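Projects > Restent > Equipment planning > README

# Restent connector-handling cell: equipment and budget notes

Maintained by Marites Javier. Technical contact: Jonatan Lindholm.
42 views | 3 comments | Share

## Purpose

This file accompanies the Restent purchasing sheet and records the assumptions behind it. It is intended for departments preparing a request for a two-arm cell of the same type. Prices are held in the sheet and are not repeated in this document.

## Scope

The cell sorts short network leads and loose connectors from returned equipment. Work is carried out on a single table with two arms, each fitted with a parallel gripper and a wrist camera. The budget covers arms, grippers, cameras, table, storage bins, cabling and spare parts. Staff time and building work are charged elsewhere.

## Grippers and fingers

Grippers should be requested as a separate line from the arms. The Gradau quotation combined the two, and this made comparison with Bravia difficult. Fingers are treated as consumables. The plan allows 6 spare pairs for the first year, ordered with the grippers so that the fixing pattern is certain to match.

Finger shape has more effect on the result than rated grip force. Network plugs are small and smooth, and narrow tips are required to pick them from a flat surface without disturbing their neighbours.

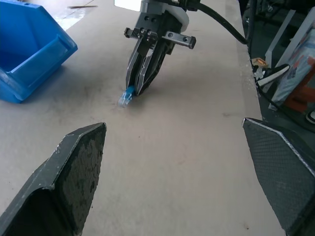
*Wrist camera view: a blue network plug held between the fingertips of the second gripper, with a blue stacking bin on the table.*

Requesting departments should specify open-fronted bins. A closed box obliges the arm to approach from directly overhead, which lengthens each cycle and uses reach that may be needed elsewhere. Bins are inexpensive – the sheet allows for 30 – and should be of one colour within a cell.

## Cabling and table

Cable length is the item most often underestimated. Each run must be measured with the arm at full extension, and a margin added. The table surface should be matt and pale. It will mark in use, and a replacement top is budgeted for the second year.

## Delivery and payment

- Arms: up to 84 working days from order
- Grippers and fingers: 8 weeks
- Table and bins: from stock, supplied by Marti
- Orders to be placed by the end of February

Payment on the arms is in two stages, the second falling due after acceptance tests on site. Departments whose financial year closes between the stages should agree the carry-over in writing before an order is raised.

## Known gaps

The sheet does not include insurance or the disposal of worn parts. The service contract is shown at the Bravia rate – a revised offer from Gradau has been requested and will be entered on receipt. Corrections should be sent to Marites Javier with the line number of the sheet.

This site uses cookies to remember your display settings. Accept | Manage preferences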